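Harncombe Harbor Users Association
Minutes of the Winter Navigation Meeting, Feb 18, 2020

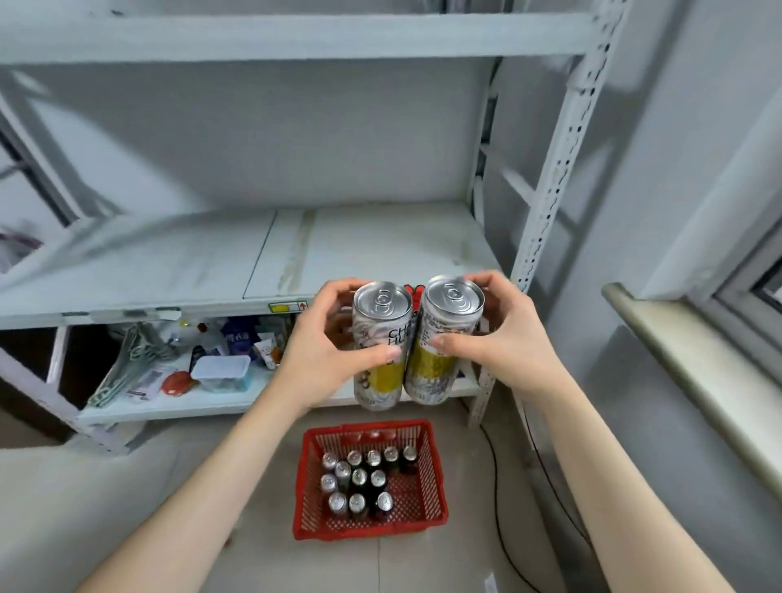 Areti Balaskas chaired and opened the meeting at the clubhouse. Minutes of the previous meeting were read and accepted with one correction: the ice boom at the north entrance was set in December, not November. Galley stock was taken first so the kitchen could be locked up. The members' drinks are now kept in a red basket by the white metal shelves, and the tall cans with the yellow band on the label go up to $2 each. The honor box stays where it is. Members who run a tab should settle it before the end of March.

Ice conditions. Brunello Farina reported for the harbor office. Ice in the inner basin measured 45 cm at the fuel dock and less along the east wall, where the storm drain comes in. The outer channel has been broken and has closed again several times this month. Wind from the northwest has pushed broken ice back into the entrance, and the pilot boat was held up there for most of one morning. No damage.

Tug Rotus. The Rotus has run 106 hours on ice work so far this season. The starboard cooling intake clogged with slush twice. The engineer has fitted a coarser strainer and wants to see how it does before ordering a second. Fuel use is over budget. Areti asked whether the tug could wait for two ships and bring them in together. Brunello said that works when the agents agree on times, and they usually don't. He will write to both agents and ask for 12 hours' notice on arrivals.

Grain and cement traffic. The Carbone is due early in March with cement for the Grirov terminal and will need the channel opened to its full width at the bend. Her master has asked that the turning area be broken the evening before and once more just ahead of arrival. Agreed, weather permitting. The small-boat landing will be closed while she turns. A notice goes up at the gate and on the fuel dock.

Skaters and people fishing on the ice. Two complaints were received about people crossing the broken channel on foot after it had refrozen. The stakes on the south side have drifted and some are missing. It was agreed to reset the line 900 feet back from the channel edge and to put reflective tape on every stake. A request from the skating club to plow a loop inside the stakes was approved as long as the club does its own plowing and keeps trucks off the ice.

Bubblers. Three slips on B dock lost power in the last cold spell and the bubblers stopped. One sailboat was frozen in hard but came through all right as far as can be told from the dock. The breaker has been replaced. Owners are reminded that bubbler cords must not run across the walkway.

Money. The winter account stands at $458 after the breaker and the stakes were paid for. Fuel for the Rotus is billed to the port and does not come out of this account. A motion to move the balance of the paint fund over to winter was made, seconded and carried.

Other business. The ladder at the end of C dock is bent and should not be used. The VHF in the clubhouse is picking up static on channel 12. Brunello will look at the antenna.

Next meeting in March, after the Carbone has sailed. Date to be posted at the gate.

Meeting closed at 8:50 p.m.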